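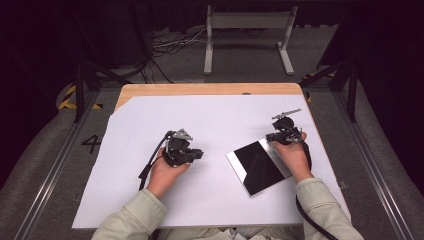
Volunteer Court Companions wanted in Narncombe

Going to court as a witness can be a lonely business, and most people who do it have never set foot in the building before. Narncombe Witness Support has been sitting beside them for 18 years now, and we would dearly love a few more friendly faces to join us before the fall.

What you would be doing

Companions meet witnesses at the door, show them the courtroom before the hearing starts, and keep them company through the waiting - and there is a great deal of waiting! You won't be giving legal advice or talking about the evidence. Mostly you'll be listening, explaining who sits where, and finding someone a quiet corner when the hallway gets too crowded.

Who we're hoping to hear from

You should be 18 or over and able to give us 2 days a month. We ask for a background check, which we pay for, and we can't take anyone who is working for the police or the prosecutor's office at the moment. Spanish or Portuguese speakers would be especially welcome, but please don't be put off if English is all you have.

Training

Our next course opens on Sat 8 June and runs over eight mornings, led by Fionnuala Daly and Jeferson Evangelista. After that you'll shadow an experienced companion until you both feel you're ready. Parking and bus fares are paid back monthly, and lunch is on us on court days.

How to apply

Write to Niamh Rafferty at the Kramer Street office, or drop in any weekday morning and ask for her. A page about yourself is plenty - 200 words will do. Please include the names of two people who know you well and aren't related to you.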